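Lurgate Home & Pantry Forum > Kitchen Storage > Big bins for flour and rice, yes or no?

mpascual_bakes
Started this because my pantry has finally beaten me. I bake a LOT (two sourdoughs a week, plus pandesal for my whole street when I'm in the mood) and I'm done with paper flour sacks that leak every time I pick them up. I want to go big. One large bin for bread flour, one for rice, everything else in small stuff on the shelf. Has anyone done this and loved it?
Marites

castillo_al
Yes! Did it three years ago and I'd never go back. I keep 55 pounds of rice in one bin under the counter and scoop from it every night. Get a wide mouth. If you can't get your whole forearm in there you will hate it by the second week. And wash it and let it dry overnight before the first fill, even if it looks clean.

youngsook_s
I'm going to disagree a little. Big bins are great for rice, if your family eats rice like mine does. For flour I think they're a mistake unless you really burn through it. Whole wheat goes stale on me in a warm kitchen, and then you're throwing out a mountain of it and not a cupful. I went back to 8 quart tubs with tight lids and I'm so happy with them.

castillo_al
Fair about whole wheat! But Marites said bread flour, and white keeps for ages. Mine has gone 8 months with no smell at all.

youngsook_s
8 months, Alfredo?? Bake some bread, my friend!

BeaKashindye
Ha. I'm with both of you. What sold me on a big one was the shape more than the size. Rounded rim, smooth sides, nothing for flour to cake up in. Corners and ridges are where the old stuff hides, and old stuff is where the pantry moths come from. Ask me how I spent last November.

My rules, for what they're worth:

1. Never top up. Empty it, wipe it, dry it, then refill. I know it's tempting to pour the new sack in on top. Don't!

2. Go plain and light colored. An off-white plastic one shows you every speck, so you know when it's time for a wash. Put it next to one of your little cartons before you decide, because big bins look a whole lot bigger on a table than they do in a store.

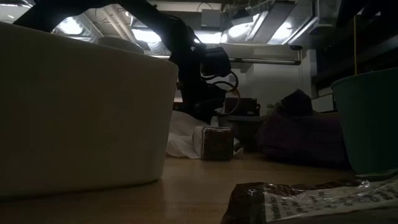
3. Tape the label from the sack inside the lid. You'll want the date, and if you have two flours you'll want the name too (I made a pie crust with bread flour once. Once.)

4. Freeze new flour for 3 days before it goes in. Bring it back to room temperature while it's still sealed or you'll get damp clumps.

rrezende31
Love this list, but I never freeze anything and I've had no moths in 31 years of baking. A good lid does the job. I think people scare themselves.

BeaKashindye
Ronaldo, you live somewhere cold! Come bake in my kitchen in August and we'll talk.

rrezende31
Okay, okay, you've got me there. I do agree on never topping up. My mother would have chased me out of the house for it.

mpascual_bakes
This is so helpful, thank you all! I'm going with the big bin for rice and a medium one for bread flour, and whole wheat goes in a small tub in the fridge. Freezer step is happening too, sorry Ronaldo. Does anyone keep the scoop inside the bin or is that gross?

youngsook_s
Inside for rice, outside for flour. My flour scoop always ends up buried and then I'm in up to the elbow.

castillo_al
Inside for everything. Fight me :)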